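Desktop robot arms: bench rules for the home workshop

Tips index > Workshop > Small machines
Compiled by Cinzia Guerra for the Pokanside workshop pages
Last revised December 24, 2025

These rules cover printed arms driven by hobby servos and used on a table or bench at home. They do not cover industrial arms, which fall under machinery safety law and need a proper risk assessment. Where the instructions supplied with your kit are stricter, follow the kit.

Fixing the base

Clamp the baseplate to the table before connecting power. The weight of the base alone will not hold an arm at full stretch. Put the clamp on the side the arm does not work over, and check it by hand at the start of each session. Printed plates creep under load, so a clamp that was tight in the morning may need another quarter turn by the afternoon.

If the table has a cloth on it, pull the cloth flat under the plate and clamp through it. Tape the far corners. A cloth that moves takes the marked positions with it.

Cables

Servo leads need enough slack to pass through the whole range of each joint and no more. Move every joint by hand, power off, from one stop to the other and watch the leads. Any lead that goes tight or enters a joint must be re-routed before use.

The main cable should leave the table by the shortest way that stays clear of the gripper. Fix it at one point near the base so that a pull from the floor does not reach the connector. Do not run it across a walkway.

Marking out

Use a fine permanent marker on a plain, light cloth. Mark the pick positions with dots and the tray position with a line along one side. If the base is moved, treat all old marks as void and mark again, preferably on a fresh cloth. Two sets of marks in the same colour cause most of the misplaced picks reported to this page. 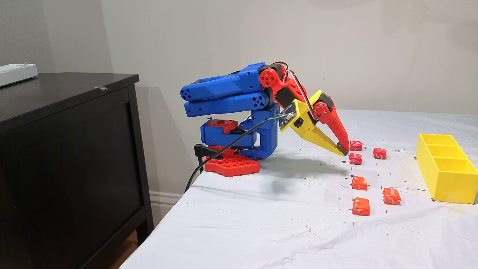
Does a small arm need an emergency stop?
Fit a switch in the supply lead, within reach of the person running the arm and outside the reach of the arm itself. Cutting the power lets most hobby servos go slack, so the arm will drop; keep hands out from under it when you use the switch.

Choosing test pieces

Wrapped sweets and small wooden cubes make good test pieces. Keep them to one size for the first runs. Avoid glass, anything with a blade, and loose batteries. Sweets that have been handled by a gripper should not be eaten if the wrapper is split. Keep them in a separate jar with a label.

Speed and first runs

Run every new program once at the lowest speed with nothing on the table, then once with the pieces in place. Normal speed comes after that. On the Barbieri bench we allow 22 clean cycles in a row before an arm is left to run with the operator sitting back. Unattended running is not permitted at all.

Stop and let the servos cool if any housing is too warm to keep a finger on. Switch off before touching it.

Upkeep

Every 4 hours of running: check horn screws, gripper pads and the clamp.
Every month: look for white stress lines in the printed links, mainly near the screw holes.
Every May: replace the finger pads whether worn or not.

Keep a running log. Ours stood at 2,291 cycles when the first elbow part cracked, and the replacement, printed with thicker walls, was changed at 753 after a fall. Without the log we would have blamed the plastic both times.

See also: Storing filament in a damp house; Labelling plugs and power supplies.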